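Speaker notes: Moving a small office without losing a week
Lerthorpe small business meetup, 18th June
Wian Sithole

Keep the title slide up while people sit down. Say thanks to Sizwe Hlongwane for setting up the room. Phones on silent, questions at the end, handout is by the door.

Slides 2 to 5, no talking over these, click through while I introduce myself.
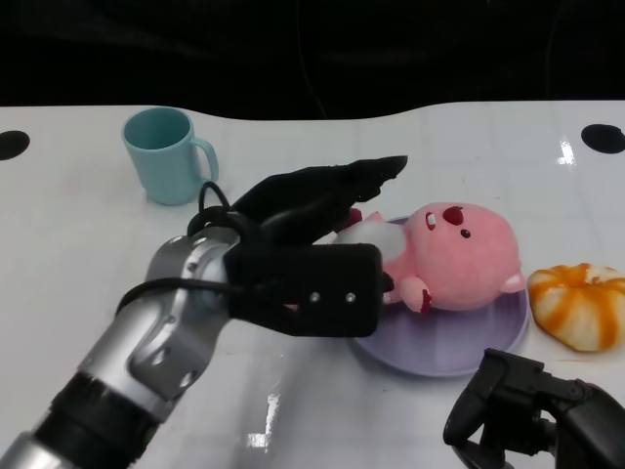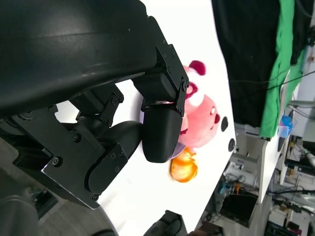
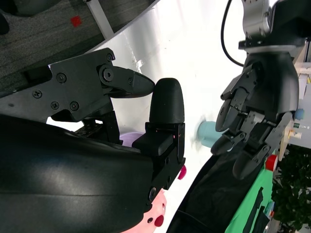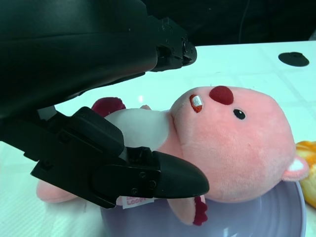

Who I am. I ran the office at Ngcobo for nine years. We did bookkeeping for shops and restaurants. In that time we moved twice. The first move went badly and the second one went fine, and the talk is the difference between them.

Slide 6. The first move
We had 363 boxes. I know the number because the moving company billed by the box. We packed them in two days and labeled them by whose desk they came from. By the time we unpacked, half the desks had been reassigned. People were opening boxes in the hallway for a week.
The phones were down for three days. I had called the phone company in February to give notice, and I took that to mean it was scheduled. It was not. Notice and a work order are separate things. Pause here, this is the point people usually write down.

Slide 7. Label by destination
Every box gets a room number and a wall letter. Stand in the doorway, the wall on your left is A, go clockwise. Tape a copy of the floor plan next to each door in the new place before the truck arrives.
Write on two sides and never on the top. Boxes get stacked.
Names only go on boxes of personal things, one per person.

Slide 8. What to throw out
Start six weeks ahead. Old files first. Check how long you have to keep them, ask your accountant if you're not sure. We paid to move a cabinet of supplier catalogs that went straight into recycling at the other end.
Chairs: sit in every one. If it sinks, it doesn't go on the truck.
Cables: anything that isn't plugged in today goes in a single bin. If the bin is untouched after a month in the new office, get rid of it.

Slide 9. Crates or cardboard
For the second move we rented plastic crates from Plastura. They stack, they don't need tape, and the company picks them up after. The catch is the return date. People use crates as furniture if you let them, and late fees add up. I put the pickup date on the kitchen wall in large print.
Cardboard is still better for anything going into storage.
If someone asks about price, say get quotes, it depends on how long you keep them. Don't get pulled into this during the talk.

Slide 10. The order of the day
Internet and phones tested the day before, by a person standing in the new office making a call.
Kitchen goes first on the truck and comes off last. People can use paper cups until then.
The printer goes on late and comes off early.
Assign one person to the old building and one to the new one. They stay put. On our first move I drove back and forth all day and was in the car each time a decision was needed.

Slide 11. Telling people
Customers got a letter, then an email, then a line at the bottom of every invoice for three months. We still had mail going to the old address a year later. Pay for forwarding.
The bank, the insurance company and the city all have their own change of address forms. List is on the back of the handout.
Our landlord at the Rorkach building wanted the keys returned in person and signed for. Read your lease for this kind of thing before the last day.

Slide 12. The walkthrough
Do it with the landlord, after the truck is gone and before the cleaners leave. Take pictures of every wall and every floor. Write down the meter readings. We lost part of our deposit the first time over marks on a wall that were there when we moved in, and I had no way to show it.

Slide 13. Budget
Take the mover's quote and add 20 percent. On the second move we used nearly all of it: an extra hour for the truck, new blinds, a locksmith.
Staff lunch comes out of this too. Order it the day before.

If running late, skip slide 11 and point to the handout.

Questions. Likely ones:
Should we close for the day? Yes, if you can. We tried staying open the first time and did both jobs poorly.
Can staff pack their own desks? Yes, with a deadline of noon the day before.
Who moves the server? Your IT person, in their own car.

Leave the handout slide up at the end. Sizwe needs the room cleared for the next group, so take longer conversations out to the lobby.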